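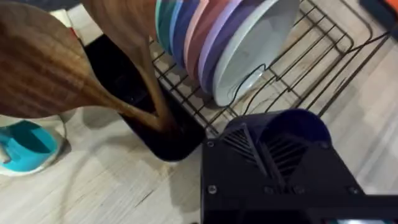
Ketitstead Print and Zine Collective
Minutes of the general meeting, 2/28/23

Print this page | E-mail to a friend
2 min read

1. Previous minutes

Accepted, with one change. The December minutes said the mural book was "nearly finished". Members asked for this to read "not finished".

2. The Wistis anthology

The editors reported 105 pages laid out of a planned 152. The same figure was given in December. When asked what had been done in between, the editors said colour correction. The meeting noted this without much enthusiasm.

14 contributors still haven't signed the reproduction form. It was agreed that unsigned work comes out of the book, however good it is. One member objected and asked that the objection be recorded.

3. Print run

The Srithong quote is for 300 copies. Several members doubted we could sell that many, given there are still boxes of the last title under the stairs. The argument that a bigger run is cheaper per copy was made again – it was also made last time, and the boxes are the result.

Motion to ask for a second quote on a smaller run: carried. Nothing is to be paid until it comes back.

4. Paper

Samples of Sustadura stock were passed around. It takes black ink well and the greys look muddy. The sample card calls it archival, with no explanation of what was tested. A written answer is to be requested before anyone puts the word in our blurb.
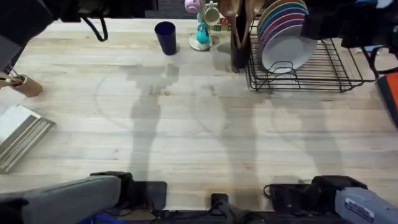
5. Launch

A gallery has offered its front room for free, but wants a share of sales on the night and a say in what is hung. Members asked how much of a say. The offer doesn't specify. Left on the table until we see it in writing.

A live drawing wall was proposed. Last year's ran over by two hours and most of the markers went missing. No seconder.

6. Next meeting

To be set once the second quote arrives. The editors are to bring printed proofs – screenshots won't be accepted.

Home | Minutes | Books | Stockists | Contact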